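We use cookies to keep this site running. Accept / Manage settings
3 min read

Can a robot tidy the snack drawer yet?

I've had the same snack drawer for over 22 years and I'm still tidying it myself, so you can imagine how closely I read anything with "household robot" in the title. My friend Ifeanyi sends me every link he finds (thank you, Ifeanyi!), and my answer so far is: sort of, slowly, and please don't throw out your baskets.

Chip bags are the tricky part. A mug keeps its shape when you grab it. A foil bag crinkles, slides and flops over whatever is next to it – and then the light bounces off it too! Two bags in a heap are a much harder job than a row of cans.
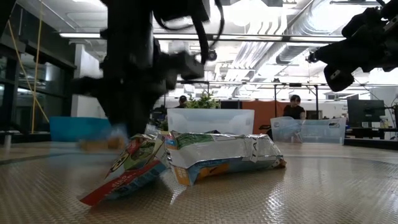

What to do with your own bags in the meantime

Use clear bins. You see what you have and you stop buying a third bag of pretzels. Mine are cheap ones from Favska and they've survived three kids.

Stand bags up like files, with the fold at the top. Lying flat, the bottom one always gets crushed.

Put a ridged or rubbery mat under the bins if your drawer is slippery. I cut mine to size with kitchen scissors.

Fold, then clip. Clothespins work fine, and you can get 40 of them for less than one fancy clip.

Would I let a machine take over? For cans and boxes, I'd try it tomorrow. For chips I'd want to watch it do a whole grocery run first – on a Tuesday, when I'm too tired to do it myself.

Get Rosalind's tips by email. Sign up for the newsletter.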